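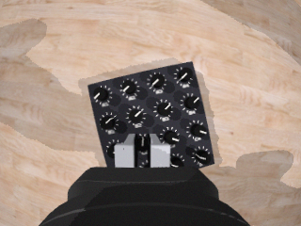 ## 3. First Power-Up and Tuning

You have read sections 1 and 2, or you have skipped them like everybody else. Either way, the Codari should now be on a flat surface with its power supply within reach.

### 3.1 Connecting the speakers

1. Turn your speakers or amplifier all the way down. Further than that.
2. Run a cable from **MAIN OUT** to the speakers. For mono, use the left jack only.
3. Plug in the power supply that came in the box. The one from your old router fits beautifully and will kill the instrument.
4. Switch on the Codari first, then the speakers. When you shut down, go in the opposite order.

> **Caution:** The Codari remembers nothing about its last session, including how loud it was. Bring the volume up slowly, especially with headphones on.

### 3.2 Warming up

The oscillators are analog and behave like it. Give them 32 minutes before tuning. You can play during this time, provided you enjoy hearing a melody slide gently downhill.

A drafty windowsill, a sunny desk or the top of a radiator will keep the pitch wandering all day. Nadine Najjar, who designed the tuning circuit, would like you to know that none of these is her fault.

### 3.3 Tuning

You will need a tuner. A phone app is fine.

1. Set both oscillators to the same octave and turn oscillator 2 down to zero in the mix.
2. Open the filter fully. Turn off all modulation. If the sound still wobbles, you missed one.
3. Hold the A above middle C and adjust **FINE** until the tuner is happy.
4. Bring oscillator 2 back up. You will hear a slow beating between the two.
5. Adjust oscillator 2 until the beating slows to a crawl. Stopping it completely is possible and sounds a bit dull.
6. Play the same note two octaves up. If it is badly sharp or flat, go to section 7, and bring a small screwdriver.

> **Note:** The filter will whistle when resonance is at maximum. At the factory setting the whistle sits at roughly 1000 Hz. Cats leave the room.

### 3.4 Saving your work

There are no memory slots. Blank patch sheets are at the back of this manual, and you can photocopy them. Draw the settings in pencil and give the sound a name you will recognize later. Siham Nseir has a binder of 100 sheets at our workshop, and most of them say "good bass."

If you get no sound at all, check the volume before writing to us, then see section 8.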